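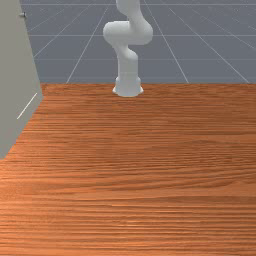

Cell model as it loads now: arm at the back of the bench, grey panel on the left, bench top clear.

From: Desta Gebru
To: cell-upkeep list
Date: 26 Jun 2024
Subject: Re: Base offset on the Sorano bench, and which file to load

Replying to the list because two other people have asked me the same thing off it.

Mogensen wrote:

> We had the Sorano arm off its plate to change the base seal and put it
> back the same afternoon. Since then every taught point is out. It is
> not out by the same amount everywhere. Near the base you would hardly
> notice, but at the front of the bench the tool comes down well to the
> left of where it should be.
>
> I re-ran the joint zero routine twice and got the same answer both
> times. Before I start re-teaching by hand, is there a way to fix this
> in the model and push the points across again? There are 196 of them
> and I would like to avoid doing it with the pendant.
>
> Also, there are two bench files on the share and I don't know which
> one is meant to be used. The older one has the panel on the wrong side.

Yes, you can do it in the model, and please don't re-teach anything yet. If the error grows as you move away from the base, and the joint zeros come out the same twice, then the zeros are fine and the arm has gone back on the plate slightly turned. The four bolt holes have some clearance in them and there is only one dowel, so the base can sit a little way round from where it was and still bolt down flat.

Check the dowel first. When we had the same thing on the Rarkow cell the dowel had been left in the tray and the arm was held by the bolts alone. If yours is missing, put it back, tighten the bolts in a cross pattern and try three of the old points before doing anything else. That may be all you need.

If the dowel is in and the points are still out, go on as follows.

1. Take the file called bench_left_panel. That is the right one. The other is from before the bench was turned round and I will move it out of the way today so it stops catching people. The view at the top of this message is bench_left_panel with no tool and no parts loaded. If your panel comes up on the right, you have the old one.

2. Check where the base sits. In the model the foot is right on the back edge of the bench, a bit over it in fact. Leave it there. On the real bench the plate overhangs the back by 19 mm and the file was drawn to match. Somebody moved it forward last August thinking it was a mistake, and we lost most of a morning over it.

3. Measure three points on the real bench. Use the pointed tool, not the gripper. I use the scribed crosses: one near the base, one at the front left, one at the front right. The front two should be 1,000 mm apart. If they don't measure that with a steel rule, stop and tell me, as the top has been changed without the crosses being redone.

4. Touch each cross with the arm at slow speed and write down the X and Y that the controller gives. Do each one twice, coming in from a different side the second time. If the two readings differ by more than half a millimetre you have play in the wrist or the pointed tool is loose, and there is no sense going further until that is sorted out.

5. Put the three pairs into the base fit page. It gives you a shift and a turn. On a refitted arm I would expect a very small shift and a turn of less than half a degree. If it asks for several degrees you have swapped the front crosses. I have done this more than once.

6. Apply the result to the base frame in the model, and only to the base frame. Do not touch the bench frame. The panel and the fixtures all hang off the bench frame, and if you turn that instead everything looks right on the screen and the arm will find the panel for you.

7. Export the points and load them as a new set under a new name. Keep the old set until you have run a full shift.

8. Run the new set with the speed turned right down and no parts in the fixtures. Watch the moves down the left side. The panel in the model is a plain flat board with one small knob near the top, but ours has a cable clip on it as well which was never drawn in. The gap there is not generous.

On the seal itself: the Tondska one is fine, but it needs seating evenly before the bolts go in. If it is pinched on one side the base will rock, and then you will see height errors as well as the sideways ones. You didn't mention height, so I assume yours is all right, but put a feeler gauge round the foot while you are there.

Write the running hours in the book when you are done. The counter said 2,317 when I last looked at that arm, and the next grease is not far off. If you have to take the covers off for that, do it before the measuring in step 3 and save yourself doing the job twice.

One thing I have not got an answer to. The base fit page rounds the turn to two decimal places, and at the front of the bench that rounding is worth a tenth of a millimetre or so. It makes no difference for your fixtures. It does matter for the pin insertion on the Rarkow cell, where I have been typing the longer figure in by hand from the log. If anyone on the list knows where the rounding is set, please say, and I will add it to the notes.

Mogensen, send me the three pairs of readings once you have them, along with the second set from step 4, and I will run them here as a check before you load anything.

Desta Gebru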